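Tastville Takeout Counter — Kitchen Walk-Through, 9th July

Counter and kitchen checked before the lunch orders started. Items marked Open go on the list for the next visit in August.

1. Hand sink: OK
Soap and paper towels stocked. The drain is slow. Clear it this week.

2. Walk-in cooler: OK
Door seal good, thermometer easy to read. Raw chicken is on the bottom shelf with a tray under it. Two tubs of cooked noodles had no date label. Labeled during the visit.

3. Fryer: Open
Oil was dark and should have been changed the night before. The Gimura fryer has a loose basket handle on the left side. Do not use that basket until the screw is replaced.

4. Hot holding: OK
Fried rice 151 F, soup 158 F. Both are fine. Keep the lids on between orders — the rice dries out and staff keep turning the heat up. 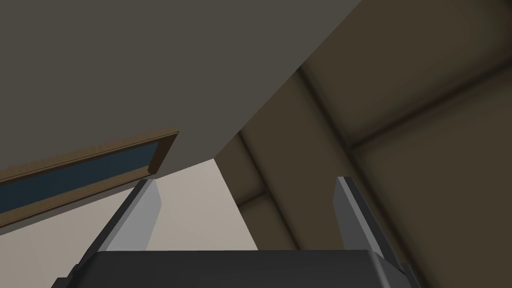

5. Wok station and hood: Open
Filters are greasy along the back row. Last cleaning tag is from Verstraete and the date has rubbed off. Call them for a copy of the service record.

6. Dry storage: OK
Flour and cornstarch in closed bins, off the floor. One bag of sugar was open on the shelf. Moved to a bin.

7. Delivery bags: Open
Ten bags checked, two with torn linings. Throw those out. The rest need wiping inside at the end of each shift.

8. Fire extinguisher: OK
Gauge in the green. A stack of Bemska boxes was in front of it and has been moved to the back hall. Keep that wall clear.

Open items: 3, 5, 7. Copy left at the register.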